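Progress report to the Margaritis grant office, covering the visit to the Treltar open day.

You asked for a plain account of where the sorting-bench project stands and whether the next payment should go out. The short answer is that I would hold half of it. Most of this report is about the open day, as that was the main event of the period and the first time we got close to the equipment we are paying toward.

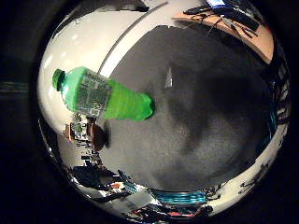
**Flornau, Oct 15, 2018**

We were at the Treltar workshop for most of the afternoon. The invitation promised a robot hand that could handle "everyday objects without special setup." The objects that day were a green plastic bottle with a screw cap and a label, a copper-colored bowl, and a few smaller things. I have no complaint about the choice. Bottles and bowls are what our bench at Miterov would see all day long.

My complaint is with the word "setup." Before the first run the staff spent a good while moving the bottle a little, stepping back, and moving it again. When I asked if I could put it down myself, I was told yes, later in the program. Later in the program turned out to be the coffee break. I did get my turn in the end, after I asked again, and the hand missed the bottle twice before the operator took over.

The bottle runs I was allowed to time went like this:

- 6 attempts, with the bottle placed by staff
- 3 clean lifts, held long enough to call it a hold
- 2 lifts where the bottle slid and was put back down
- 1 attempt stopped by the operator, no reason given at the time

Treltar's own slide claimed a far better rate. I asked how many runs were behind it and was told around 50, done in-house, with the same kind of bottle. I have asked for the log. It has not arrived.

The padded fingers are the part I came away liking. They are soft enough that contact with thin plastic did not worry me, and I watched for dents more closely than anything else. Whether they hold up to a full shift is another matter. The staff could not say how often the pads get replaced or what a new set costs, and neither number is in the budget we approved.
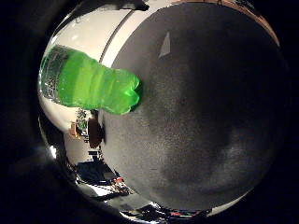
## Bowl demonstration

The bowl was the second item on the program. It sat on a round, dark tabletop, and the plan was to grip it by the rim, lift it, and set it down somewhere else on the table.

The surface of the bowl is shiny, and I was told up front that shiny things are "still being tuned." Fair enough, but the spring report listed shiny items as finished. I read the line out loud and was told it referred to an earlier test with a different bowl. Please treat that milestone as open.

The hand did approach the bowl well. It was slow – much slower than a person – and steady. I saw it lift the bowl once. The later tries were called off to keep the program on time, so I can't give you a rate, and I would not accept one from Treltar without the log.
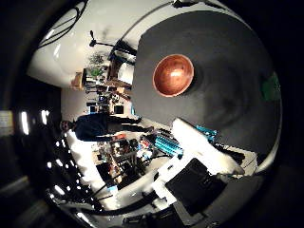
## What I recommend

1. Pay half of the next installment now, so the pad work can go on.
2. Hold the rest until the full run log is in our hands, failed runs included.
3. Reopen the shiny-items milestone and move it to December.
4. Ask for pad life and pad cost in writing.
5. Arrange a repeat visit with objects we bring ourselves – and place ourselves.

Spending on our side is within plan. Travel came in a little under, and the bench at Miterov is built and waiting. I have not booked the installation crew and won't until item 2 is settled.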